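Acta de la reunión de seguimiento del proyecto Lobo

Sala de montaje, Prurard. Febrero.
Inicio: 9:30. Fin: 11:15.
Asistentes: equipo de demostración, equipo de entrenamiento, mantenimiento de Prurard y una representante de Skikden, por videollamada. Excusa su asistencia el área de compras.

1. Aprobación del acta anterior

Se aprueba con una corrección. En el punto 4 decía que los mandos de teleoperación estaban pendientes de calibrar; el pendiente era solo el de la mano izquierda. Mantenimiento confirma que ya se ha calibrado.

2. Estado de las demostraciones

El equipo de demostración informa de que hay 543 episodios guardados desde el arranque de Lobo, sumando los grabados por teleoperación y los grabados guiando el brazo a mano. De ellos, más de 80 están marcados para revisión. Los motivos son, por orden de frecuencia, pausas largas del operador, arranque de la grabación con el brazo ya en movimiento y etiqueta de tarea equivocada.

Entrenamiento pide que las pausas largas no se recorten a mano. Prefiere recibir el episodio entero y aplicar el mismo filtro a todos. Se acepta. Los episodios con etiqueta equivocada se corrigen en la hoja y no se repiten.

Skikden pregunta si conviene seguir mezclando los dos métodos en la misma tarea. Entrenamiento responde que en las tareas de mesa el guiado a mano da trayectorias más limpias, pero que la mano del demostrador entra a veces en el campo de la cámara de muñeca y eso perjudica al modelo. Con teleoperación no ocurre, aunque los movimientos salen más lentos y con más correcciones al final. Se acuerda dejar el guiado a mano para las tareas sin contacto fino y pasar a teleoperación todas las de agarre.

3. Tarea del vaso tumbado

Se dedica a este punto la mayor parte de la reunión. La tarea consiste en coger un vaso de plástico que está volcado sobre la mesa y dejarlo de pie. El equipo de demostración la considera la más difícil de las que hay abiertas, por el poco margen que tiene el operador al acercarse al borde del vaso.

Se revisan los criterios de aproximación. Hasta ahora cada operador entraba por donde le resultaba más cómodo: unos por el cuerpo del vaso, otros por el borde de la boca. Entrenamiento señala que el modelo promedia las dos maneras y se queda a medio camino, con la pinza cerrando en vacío. Se propone fijar una sola: entrar por el borde, con los dedos juntos hasta llegar a él, abrir lo justo y cerrar con un dedo por dentro y otro por fuera. 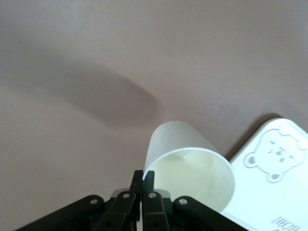
Tarea del vaso tumbado, vista desde la muñeca: puntas de los dedos junto al borde del vaso, con la caja blanca del oso a la derecha.

Mantenimiento comenta que, con la boca del vaso tan próxima a la caja, el giro de la pinza tiene poco recorrido por ese lado. Se discute si apartar la caja en todas las demostraciones. El equipo de demostración no es partidario, ya que en la mesa de destino de Skikden también habrá objetos cerca. La representante de Skikden lo confirma y pide que se mantenga.

Se acuerda lo siguiente:

La caja se queda en la mesa. Su posición se cambia entre episodios y se anota en la hoja.

Si el operador toca la caja con la pinza, termina el episodio y lo marca como contacto. No se borra.

Se grabarán 40 episodios nuevos con la aproximación por el borde. La mitad, es decir 20, con la boca del vaso orientada hacia la caja, y el resto con la boca hacia el lado libre.

Los episodios antiguos con agarre por el cuerpo se conservan en carpeta aparte y no entran en el próximo entrenamiento.

Un miembro del equipo de entrenamiento pregunta por las sombras sobre la mesa. En varias imágenes de muñeca aparece una mancha oscura y difusa cerca del vaso, y no está claro cuánto influye en el modelo. Mantenimiento ofrece mover una de las luminarias. Se decide no tocar la iluminación hasta terminar la nueva serie, para no cambiar dos cosas a la vez.

4. Mandos y retardo

Los operadores notan retardo en el mando derecho al cabo de un rato de uso continuo. Mantenimiento lo ha medido y lo atribuye al adaptador inalámbrico. Propone pasar a cable. El cable disponible se queda corto si el operador trabaja de pie, de modo que de momento se grabará sentado, con la silla en la marca del suelo.

Se pide también ajustar la escala del movimiento. Con la escala actual, un gesto pequeño de la mano desplaza demasiado la pinza cuando ya está junto al objeto. El equipo de demostración probará una escala reducida que se active con el gatillo secundario. Si se adopta, habrá que registrar en cada episodio en qué tramos estaba activa. Entrenamiento preparará el campo en el formato de datos.

5. Formación de nuevos operadores

Se incorporan operadores de la planta de Jernthorpe. No han usado antes los mandos. Se acuerda que hagan primero una sesión de práctica sin grabación y después otra grabada que no se incorpore al conjunto. La guía de inicio se ha quedado antigua: todavía explica la secuencia de arranque con el botón de la consola, que ya no se usa. La actualizará el equipo de demostración e incluirá la nueva regla de aproximación por el borde.

Jernthorpe ha preguntado si sus operadores pueden grabar desde allí, en remoto. Se deja sin decidir. Antes hay que comprobar el retardo de la red y quién atiende la parada de emergencia en la sala.

6. Tareas pendientes

Equipo de demostración: grabar la serie nueva del vaso, probar la escala reducida y actualizar la guía.
Entrenamiento: revisar los episodios marcados, separar los de agarre por el cuerpo y añadir el campo de escala.
Mantenimiento: pasar el mando derecho a cable, pedir uno más largo a compras y medir el retardo con Jernthorpe.
Skikden: enviar las medidas de la mesa de destino y la lista de objetos que habrá sobre ella.

7. Ruegos y preguntas

Se pide que quien termine el turno deje el brazo en posición de reposo y los mandos cargando. Se recuerda que la hoja de episodios se rellena al acabar cada uno y no al final de la sesión.

La próxima reunión se convocará cuando esté grabada la serie nueva.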